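Completing an Oily Water Separator Discharge Entry in the Oil Record Book

Most findings written up against a machinery space log are clerical. The separator works, the 15 ppm alarm works, and the entry is still wrong. The steps below cover a discharge of bilge water through 15 ppm equipment, from the sounding before start to the signature after stop. They assume a cargo ship with one bilge holding tank and one separator, and a paper book kept in the control room.

Before you start

Have the following at hand: the tank sounding table, the current page of the book, the engine room clock set to the same time as the bridge clock, and the seal log for the overboard valve. If the ship runs on local time and the alarm unit records in UTC, write the difference on a card and fix it next to the panel. Do not correct the alarm unit to local time.

Step 1. Sound the holding tank. Read the tape twice. If the two readings differ by more than 2 cm, read again. Correct for trim from the table, then convert to cubic meters. Do not use the remote gauge as the only source. On the Ilico type level transmitters fitted in the Tristmont feeder ships, sludge on the probe gave readings that stayed high after the tank had been drawn down.

Step 2. Ask the bridge for permission and for the ship's position. The ship must be en route. Get the answer by telephone and note the time of the call in the rough log.

Step 3. Break the seal on the overboard valve and enter the old seal number in the seal log. Line up the separator on clean water and let it run to recirculation until the oil content meter settles. Flushing time varies by unit. The maker's manual governs.
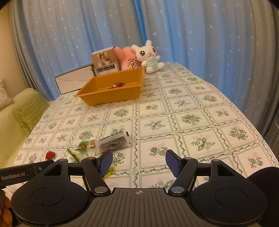 Step 4. Open the suction from the holding tank and close the clean water supply. Watch the meter through the first few minutes. When the reading holds under 15 ppm, the three-way valve will shift to overboard. Write down the time of the shift. The start time in the book is the time water went overboard, so a pump start time should not be used here. The two can be far enough apart to show up against the alarm unit memory.

Step 5. Keep a watch on the meter for the whole run. If the valve returns to recirculation, note the time out and the time back in. Short returns at the end of a tank are common as the suction nears the oil layer. Stop before that point if the sounding table tells you where it is.

Step 6. Stop, flush with clean water, close the overboard valve, and fit a new seal. Call the bridge for the stop position. Sound the tank again in the same way as in Step 1.

Writing the entry

Use code D for non-automatic discharge. The item numbers go in the second column, one to a line. Enter the quantity discharged and the holding tank name with its capacity and the quantity retained. Next come the start and stop times, then the method with both positions. Tank names must match the IOPP supplement letter for letter. "Bilge Hold. Tk" and "Bilge Holding Tank" are two different tanks to an inspector.

Check the arithmetic against the rated flow. With a separator rated at 2 cubic meters per hour and a run of 7 hours, the entry cannot show more than 14 cubic meters. Most units pass less than their rating in service, and an entry that sits exactly on the limit every time will draw questions.

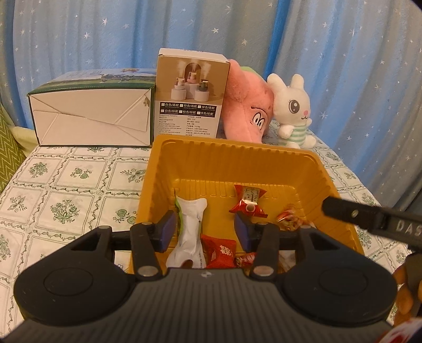

Gripper reaching toward a yellow tray of wrapped snacks.

Corrections

Draw a single line through the mistake so that it can still be read. Sign and date beside it and write the correct entry on the next free line. Correction fluid, erasing and overwriting are not accepted – and neither is a page removed and copied out again. Each operation is signed by the officer in charge of it, and the master signs each completed page.

Keeping the supporting records

File the rough log sheet, the sounding sheet and the seal log together. The Pratstead office asks for scans at the end of each month.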